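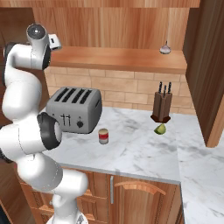 # Can a Robot Put Away the Groceries Yet?

I hate putting away groceries. I always have! When I was nine I used to hide in the bathroom until the bags were empty (sorry, Mom). So when kids write to me and ask, "Will robots do my chores soon?" I get it. I really do.

The short answer is: a little bit, sometimes, slowly.

The longer answer is way more fun, so let's get into it.

## Chores are sneaky

Think about putting one can of soup on a shelf. Easy, right? You could do it while singing. But try saying every single step out loud, and don't skip any.

You have to find the can. You have to know it's a can and not a jar of pickles. You reach for it without knocking over the stuff next to it. You squeeze hard enough to hold it, but if you squeeze a tomato that hard you've got sauce. Then you lift, swing your arm over, look for an empty spot, set it down gently, and let go. Letting go is a real step! If you pull your hand back too early or at a funny angle, over goes the can.

Your brain does all that without bothering you about it. You practiced when you were a baby, dropping your spoon off the high chair up to 200 times a week. Robots have to practice too.

## Practice kitchens made of math

A lot of robot practice happens inside a computer. Somebody builds a pretend kitchen, a bit like a level in a video game, and puts a pretend robot arm in it. The arm can try the same job 4000 times and no real soup gets spilled. If something falls on the floor, you press reset and it's back on the counter.

The people who build these kitchens can also move things. Maybe the toaster goes on the left, maybe there's a can up on the shelf, maybe there's a can down on the counter. A robot that only learns one kitchen is in big trouble when it visits yours. 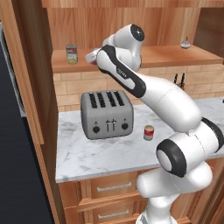 Algirdas Vanags wrote to me after I talked about this at the Bresudcombe library and said that his daughter Lill wasn't impressed one bit. She wanted to know why a robot needs thousands of tries when she learned to load the dishwasher in one afternoon.

Great question, Lill! I think you had a head start. By the time you met that dishwasher you already knew that plates are hard, that cups are hollow, and that forks slide around. You'd been touching things for years. A robot might be starting with none of that, so its thousands of tries are a bit like your whole time as a toddler squished together.

## So what can they do now?

Some robots are already good at certain jobs. Robot vacuums roll around lots of homes (mine is named Drallow, and it gets stuck under the couch every single day). In factories, robot arms pick up the same part and put it in the same place, over and over. They're great at that.

Kitchens are harder — they're messy, and they change all the time. Someone leaves a backpack on the counter. Someone buys a different brand of beans. A robot may do a chore nicely in one room and then get confused in the next one, and it may take ages to do something you'd finish in ten seconds.

## Try it yourself: be the robot

You need a friend, a plastic cup, and a low table.

1. Put the cup at one end of the table.
2. Close your eyes and make your hand into a claw, with just your thumb and one finger.
3. Your friend gives you orders, like "left a little" or "open the claw."
4. Try to move the cup to the other end of the table.
5. Swap places, and let your friend be the robot.

My neighbor Amel and I needed 40 orders the first time, and we still dropped it! Write down your number and send it to me. I'll put the best ones on this page in July.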